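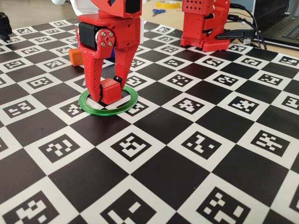
Nele Vogler wrote in to say her left finger let go of a cube halfway through a lift, the servo was too hot to touch, and was she supposed to keep paying for grippers that do that? No, Nele, you aren't, and yours ships Monday.

So let me tell you what went wrong with the Heststead two-finger gripper, because a few of you have bought one and more of you are thinking about it (hi!). The early ones had a stall problem. You close on something hard, the servo keeps pushing toward a position it can never reach, and it sits there cooking. PLA goes soft at temperatures a stalled servo gets to pretty easily, and the pivot plate is screwed on right in front of the servo. Once the plate gives a little, the screws loosen, the finger tips drift apart and down goes your cube.

I sold 177 of these before I caught it. The bad batch went out in July, and 18 came back with a sagging plate. I ran three of them on my own bench with a cube clamped and the torque left on, and the worst one started to creep after nearly 30 minutes. I felt pretty sick about that, because I leave mine holding stuff while I go make lunch and I know you do too.

What's different now: the pivot plate is printed in PETG, and the Fultness driver backs off the torque when the finger stops moving. It still grips! You lose a little squeeze on heavy things, so if you're lifting something like a full can, write me first.

If you have an old one, please do this today:
Update the driver and turn on "hold limit."
Check the pivot plate screws. Snug, no more than that, or you'll strip the print.
Don't leave it clamped when you walk away.
If it smells warm or the finger droops, pull the servo power and let it cool before you put your hand in there.

New plates are free for anybody with a July unit. Send me your order number and whether you have the Jotcombe wrist or the Trujillo one, as the screw lengths are different.

Nayeli Arboleda
Updated Oct 5, 2019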